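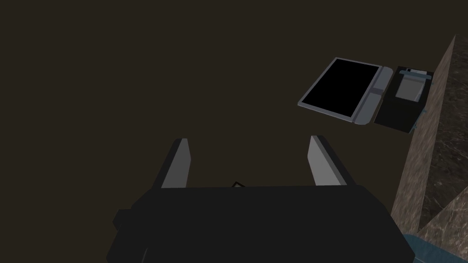 Flastness Film Festival
Minutes of the planning meeting, January 2019

Present: Florante Cabanatuan (chair), programming team, front of house, schools group
Apologies: Mr Gagnon

1. Minutes of the last meeting
Agreed as a true record, with one spelling put right (it is Holtar, with one l).

2. The programme
Florante opened with the best news of the winter: the Lestari film is ours for opening night! The distributor has agreed to a single screening with English subtitles, and the file should reach us in the first week of February. Everyone who has watched the preview copy loved it, and the long ferry sequence in the middle got a good ten minutes of happy talk before the chair moved us on.

Eleven features are now confirmed, plus the shorts evening. Two slots are still open, both late afternoon. The programming team would like one of them to go to a documentary and has three in mind. Links to go round by email, votes back within a week please. It was felt that the comedy suggested last time was great fun but too long for the slot (it runs 129 minutes, and we have to be out before the evening film).

Action: programming team to send links and collect votes.

3. Venues
The Holtar Hall is booked for all four evenings. It seats 167 with the balcony open, and we do want the balcony open this year. The hall has asked for a list of stewards in advance. The library room will take the two morning screenings and the talk on subtitling, which already has people asking for places.

Sound in the hall was raised again. The back rows struggled with quiet dialogue last year, so there will be a full run-through with the Lestari film, walking the whole room while it plays. Lots of offers to come along to that one.

Action: Florante to fix a time for the run-through with the hall.
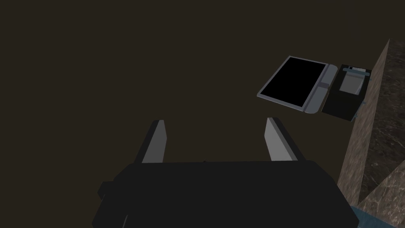 4. Tickets and money
Passes go on sale at the start of February, single tickets a fortnight later. Prices held at last year's level, which pleased everybody. Gagnon the Bakers have promised £1000 again, and the arts fund has matched it with another £1000, so the visiting director's travel is covered and there is something left for printing. A very warm thank-you to both.

Under-16s go free to the morning screenings. Agreed without a vote.

Action: front of house to get the booking page ready and test it on a phone.

5. Schools
Both primary schools want to bring classes to the animation morning, and the secondary school has asked whether students could introduce a film themselves. Warmly agreed, yes please! They can choose from the shorts list once it is final.

6. Posters and brochure
Draft cover passed round. The blue version was preferred, with the dates made larger. Brochure copy is due from everyone by the middle of February, fifty words per film.

7. Any other business
A question about hot drinks in the interval. The urn works, the lid is missing. Front of house to look in the upstairs cupboard.

Next meeting: February, library room, usual time. Shorts viewing to follow for anyone who can stay.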